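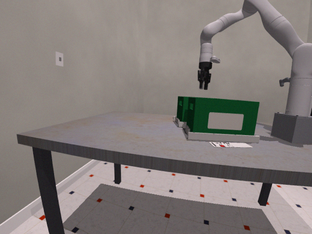
Opinion > Travel > Groups and Parties

The party bus is not as cheap as it looks

By Lesia Fedoruk
13th June

14 comments

My cousin got married last summer, and I was put in charge of getting people from the hotel to the reception. I had never rented a bus in my life. I did what everyone does, which was to type my zip code into a comparison form and wait for the offers to roll in.

They rolled in, all right. I had seven quotes by dinner and phone calls for a week after that. The lowest was $562 for the evening, from an outfit called Plunel, and I was pleased with myself until I read the second page. The price covered the bus and the driver for a block of hours that ended before the cake would be cut. Every hour after that was extra. So was the fuel charge, so was the cleaning deposit, and so was a thing called a "staging fee," which as far as I can tell means the driver is parked nearby.

I don't think Plunel is run by crooks. I called a second company, Giltstead, and their quote looked much higher until I added up the first one properly. Then the gap was almost nothing. Giltstead had put the whole cost on one line, and the comparison site had punished them for it by listing them near the bottom, where I very nearly didn't look.
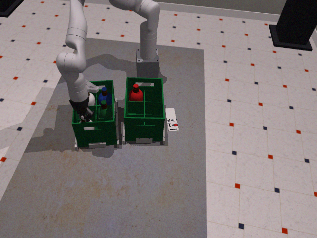 That is my complaint with these sites. They say they help you compare, but they compare the one number that the companies are free to make up. A bus company that hides its fees goes to the top of the list. One that tells you the truth sinks. Do that for a few years and you can guess what sort of quotes everybody will be sending out.

Yaroslav Melnychuk, who drove charter buses before he took up school routes, thinks I'm being too hard on them. His view is that people planning a party want a low number first and an argument later, and that the sites are giving them what they asked for. Maybe so. I asked for a low number myself. But I also asked for a bus that would still be there at the end of the night, and there was no box on the form for that.

Then there's the matter of who shows up. The photos on these listings are all purple lights and leather seats, and I have yet to find one that promises you'll get the vehicle in the picture. Read the terms and you'll see "or similar." I've been in an "or similar." It had a sticky floor and a door that took 2 people to close. The bride's grandmother had to be lifted in – she was a good sport about it, but she should not have needed to be.

I'm not against hiring a bus. With 100 guests and an open bar, I would be worried about anyone who didn't. I am against the idea that it can be picked like a phone case, by sorting from low to high.
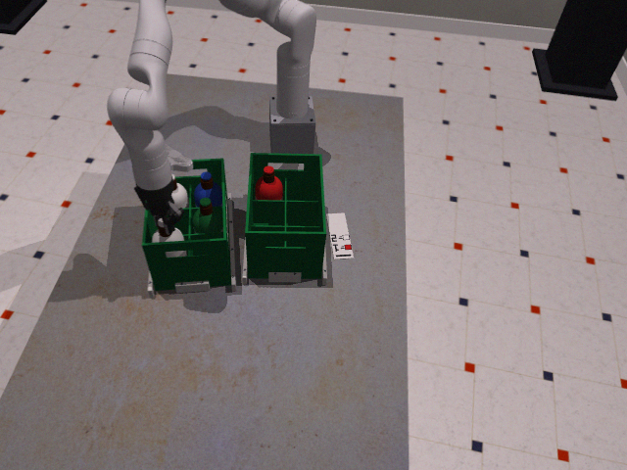

Robot arm over two green bottle crates.

So I've gone back to doing it the slow way. For my parents' anniversary party I called three local companies and asked each of them the same dull questions. What will I pay if we run an hour late? Which bus is it, and can I come see it? What happens if it breaks down? One of them hung up on me. One said he'd call back and never did. The third told me to stop by the yard any afternoon, and I did, and I sat in the seat, and I shut the door with one hand.

It cost more than the lowest quote online. I paid it, and the bill at the end matched the number I'd been given – a small thing to be pleased about, but I've kept the receipt.

14 comments | 31 shares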